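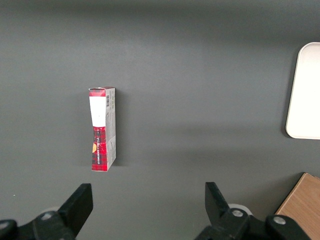

Avgate's winter shortbread bake returns to the Nomura Hall this February, and after last year's queue reached the bus shelter and then went round it, the doors will open at half past nine in the morning instead of ten.

The bake began 35 years ago as a way of raising a bit of money for the hall roof, which has long since been mended, though the habit of baking in the coldest part of the year has stuck. Last February the stalls sold 549 boxes before lunch and people who had driven over from Nititz went home with nothing but a cup of tea, so there will be more to go round this time. The bakers are aiming for 3,000 pieces in all, plain and ginger, with a small batch made without wheat that can be put aside if you ring the hall beforehand.

Hatsue Oda, who has judged the home bakers' table for the past few winters, will be back again and says she is looking forward to it, sore feet and all. "People worry far too much about getting the edges straight," she said. "I would much sooner have a crooked piece that tastes of butter. Bring me the ones you were going to keep for yourselves — those are usually the best."

Entries for her table need to be on a plain plate with the baker's name underneath, and should be handed in at the side door by nine. There are classes for children, for first-timers and for anybody who has won before, and the winner of each gets a tin from the Gidberg bakery, along with a place on the rather crowded board by the cloakroom.

Entry is free for children and £4 for everyone else, with tea included. Parking behind the hall is tight, and the lane up from Gidberg can be icy first thing, so do share a lift if you can. Coats can be left in the small room by the stage.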